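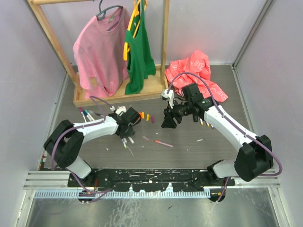 Student Project Report: Starting a Girls' Handball Team at Trelow

When we picked our project back in October, our group wanted something that would still be going after the grades were in, and a handball team for the younger girls seemed like just the thing (two of us already played for Clomano, so we had a head start on the rules!). We put up a sign-up sheet on a Monday and had 16 names before the last bell.

Money was the next worry. The bake sale and the sponsored run brought in $3,680 between them, enough for goals, balls and the bus to our away games, with $100 left over for tape and ice packs. 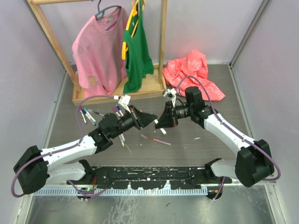 Our first match, against Moradi, was a heavy loss, and the ride home was pretty quiet. By the time we met Istedetti the girls had learned to pass before shooting, and they won by 2 goals in a very noisy gym. We would train the goalkeepers separately from the start next time, as they spent far too many early practices just standing and waiting for a shot.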